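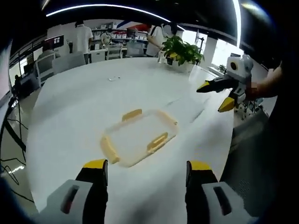

**How many demonstrations do I need before a two-handed task is worth training on?**

Plan on a few hundred for a simple task with one object, and closer to a thousand if the object can start anywhere on the table. Our lid task went to training with 1,018 accepted demonstrations, recorded with hand-held grippers. Fewer would have been enough if the early ones had been cleaner.

The rest of this page covers how to record them. It assumes you have a pair of hand-held grippers, each with its own camera, and a table you can walk up to from at least one long side. If you are driving the arms remotely, skip to the section near the end.

## Before you start

Write the task down in one sentence. Ours reads: "Pick up the lid with both grippers, set it on the container, and close all the tabs." If two people on your team would disagree about when the task is finished, the sentence is too vague. Add the end state to it.

Then decide these things and don't change them during a session:

- which hand does what
- where the grippers are when recording starts
- where they are when recording stops
- what counts as a failed take

For a box lid with locking tabs, the right gripper presses and the left one steadies. Left-handed operators should follow the same rule. It feels slow for the first few takes, but mixing the roles in one dataset caused us more trouble than any other single thing.

## Check the grippers

1. Wipe the finger pads and the lens. A thumbprint on the lens will spoil an entire session, and it is easy to miss on a small preview screen.
2. Open and close each gripper fully 10 times. If the recorded width doesn't return to the same value, recalibrate.
3. Check the battery on both sides. Swap them as a pair.
4. Start the Zarer recorder and confirm that both streams have the same clock. The offset is shown at the top of the session page. Anything over 2 frames should be fixed before you go on.
5. Record a short clip of the bare tabletop with both grippers moving slowly from side to side. Tracking needs this clip to build its map of the room.

Step 5 gets skipped a lot. A plain, glossy tabletop gives the tracker very little to hold on to, so it relies on what is behind and above the table: shelves, desks, light fixtures, window edges. Move slowly and let the cameras take in the room. People walking by are fine as long as they don't fill the view.

## Place the object

Set the lid flat, within easy reach of both hands. Turn it a little between takes. We use the Barnanbridge placement sheet, which lists a starting position and angle for every take, and the operator reads the next line off the sheet before picking anything up. Without a sheet, people drift toward the same comfortable spot.

Clear plastic needs some extra care. Its edges can disappear against a white surface, and window glare moves over the day. Colored tabs help because the model can find them even when the rest of the lid washes out. If your part is clear all over, record some takes in the morning and some in late afternoon so the model sees both kinds of light.

## Record a take

1. Hold both grippers open at the start position, with the fingertips in view of their own cameras.
2. Start the recording.
3. Move toward the lid at a steady pace. Don't stop above it to think. A pause in the demonstration becomes a pause in the robot.
4. Close on the edges, between tabs. If you grab a tab, the lid tends to twist.
5. Lift, carry and lower in one motion, keeping the grippers level with each other.
6. Let go with the left, steady the container, and press the tabs one after another, always in the same order.
7. Back both grippers away to the stop position and end the recording.

Keep your wrists within a range the robot can reach. Human arms will happily bend into positions a six-joint arm can't, and those takes get thrown out when the path is checked. The Ornerex checker does this after each upload and marks any section where an arm would hit a limit. Run it early in the day — it is no fun to learn at five o'clock that your elbow was too low all afternoon.

## Mistakes during a take

Small mistakes can stay in. If the lid slips and you regrip it smoothly, finish the take and tag it `recovery`. These are useful, and we try to keep a few from each operator.

Stop and discard if:

- you drop the lid off the table
- your free fingers touch the lid
- the second gripper leaves the work area before the task is finished
- you lose track of which step you are on

Don't try to rescue a bad take by trimming it later. Recording another one is faster.

## If you are using remote control

The same task sentence and placement sheet apply. With the Sarpong leader arms, expect each take to last 2 to 3 times as long, mostly in the tab-pressing step, where the operator can't feel the click. Turn on force feedback if your version has it. If it doesn't, watch the tab from the side camera and press until it stops moving.

Don't mix remote takes and hand-held takes in one training run until you have trained on each set by itself. Label them by source at upload, since the field can't be edited afterward.

## After the session

Upload the same day. Watch every tenth take at full speed, and all of the takes tagged `recovery`. Note the operator, the gripper pair and the placement sheet version in the session log.

Page last changed Thursday, March 18, 2021. The tab order for the larger lid still has to be added.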